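How do you fold those flat mailer boxes so the lid stays shut?

Posted in Packing & Shipping -- 2026-05-22

cornflowerattic

I started selling leftover yarn and finished hats out of my spare room in March, and I finally gave in and bought proper mailer boxes instead of reusing whatever came through my door. They're the plain brown ones that come flat, with the rounded tabs and the fold-over sides. I got the Stisen ones because they were the cheapest per box. No instructions at all in the bundle, just a sticker with the size.

My problem is the lid. I can get the sides up fine, but when I close the top it pops open again along the front, and one corner always sticks up higher than the other. I've been putting tape over the whole front edge and it looks awful (and it eats a lot of tape). I have 7 orders to get out on Tuesday and I would love for them to look like somebody competent packed them.

Also, is there a right side to start from? I've been starting from whichever end is facing me, and I have a feeling that's part of it. The table I work on is pretty slick, if that matters. The cardboard keeps sliding away from me while I'm trying to hold three things at once!

paperweightpam

Just tape it. I've sent out a lot of boxes and no customer has ever said a word about the tape.

If it really bothers you, get the brown paper kind and it blends right in. Yook makes a decent one, you wet it with a sponge. Smells a little like a barn but it sticks.

slowboatshipping

I have to disagree about the tape, at least as the fix. If the lid pops up, something underneath is usually folded wrong, and the tape is fighting it the whole way to the customer's house. I did this for years at a tea company called Gritenari (long gone now, sadly) where we bought mailers in bundles of 1000, so I have folded more of these than I care to think about.

First thing, before you build anything: pre-crease. Lay the sheet flat and bend every score line all the way over, then let it come back. Really all the way, run your thumb along it. New cardboard has a memory and it wants to be flat, and if you only bend it to 90 degrees it'll keep pushing back at you. This alone fixes maybe half of all lid trouble.

Second, find the back. The back is the wall that the lid is hinged to. Start there every time. The order I use:

Turn the long back wall up.
Fold its little end flaps in toward the middle.
Do the same with the front wall and its end flaps.
Bring each side wall up and over, so it rolls around the end flaps and comes down on the inside.
Push the small feet on the side walls into the slots in the floor until you feel them catch.
Lid last, with the rounded tabs going down INSIDE the side walls, not over them.

The fifth step is the one people skip. If those feet aren't in their slots the side wall is a little too tall, and then the lid rides up on that side. I'd bet money that's your high corner. Some designs don't have feet at all, in which case just press the rolled-over part down hard.

About the tabs: tuck them both at the same time. If you do one and then the other, the lid goes in crooked and the second one gets bent, and once a tab has a crease across it, it never slides in nicely again. I use my index fingers on the tabs and my thumbs on the front edge. Took me a week to get the knack and now I can do it while watching TV.

As for the sliding, yes, a slick table is a pain. A piece of rubbery shelf liner under your work does wonders, or a damp dish towel well wrung out, though keep the cardboard off anything really wet. I used to work with the box pushed up against a wall so at least it could only run away in one direction.

Some pictures of the same sort of plain brown cardboard on a slick dark surface, marble pattern and all:
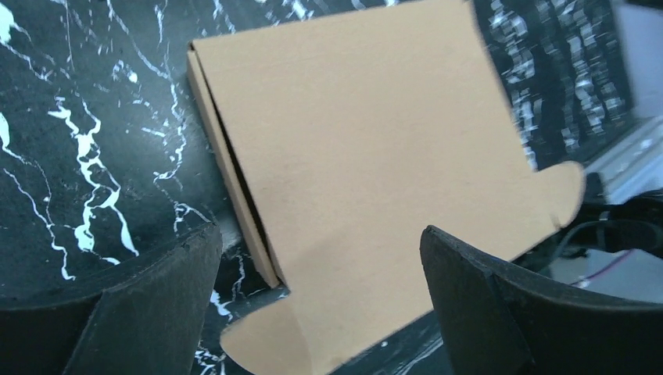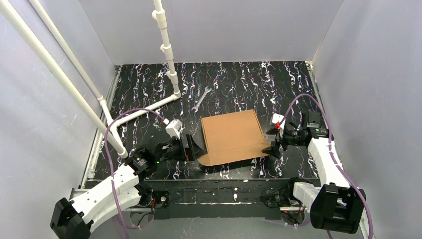
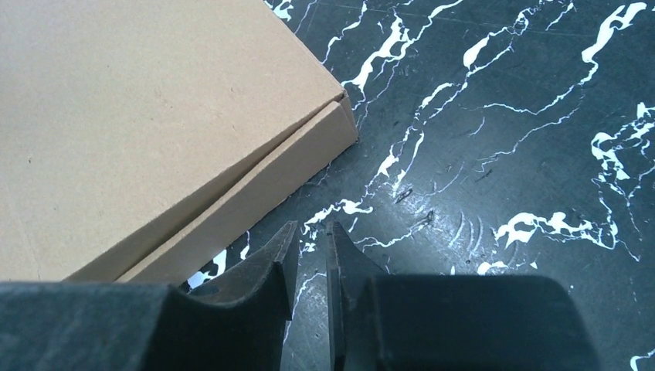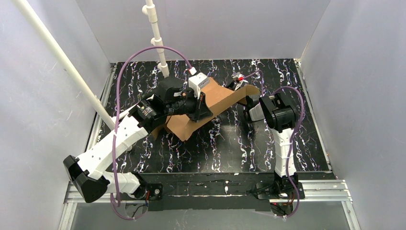

Things to check if it still pops open

Look at the rounded tabs in the first picture, that's the shape you want going in, smooth and with no crease across the curve. The third picture has the lid folded over, and the flap near the corner is still lifted a little. If yours looks like that, press along the fold before you reach for the tape.

Don't overfill. A hat squashes down nicely when you're holding it and then slowly pushes back up. If the lid bows in the middle, go up a size.

Check that the bundle hasn't been sitting somewhere damp. Soft cardboard won't hold a fold. I had 6 from a Stastero bundle that had been in my garage and they were hopeless, like folding a wet pizza box.

And if you do all that, one short strip of tape in the middle of the front is plenty for the mail. You don't need it along the whole edge -- save your tape!

cornflowerattic

It was the feet!! I didn't even know those were feet, I thought they were bits left over from the cutting and I'd been tearing them off. So that's 5 boxes I've ruined, but the next one went together on the first try and the corner sits flat. Shelf liner is on my list for the weekend. Thank you both, I might still try the barn tape.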